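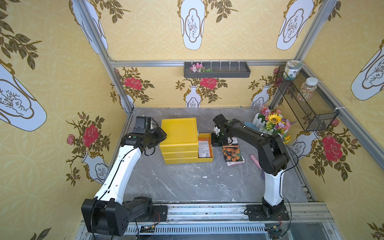 Progress report for March, Pemville site
Prepared by Hanan Hamdan for Nabil Sayegh, Drodudberg fund

The work with drawers and seed packets continued this month, but we lost 12 hours to one fault. In 6 of 70 runs the right gripper did not stop at its force limit and kept closing. No person was hurt. We found a worn cable at the wrist connector, and we replaced it the same evening.

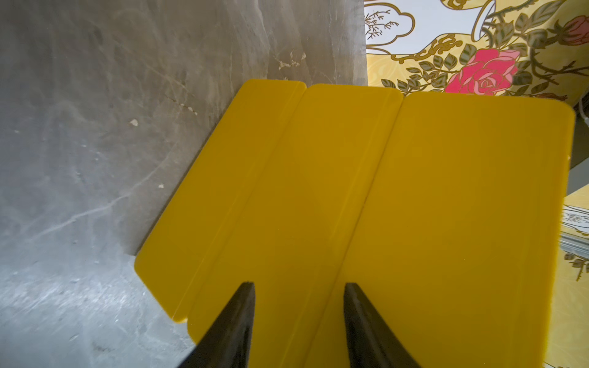

Safety and corrective action

The folding board task uses two fingers close together on thin plastic, so we stopped it until the new cable passed 26 test cycles. The force limit is now lower on both arms. Sobczak will send a spare cable set in the next delivery. We ask for your approval to move the Gradar test to the next period.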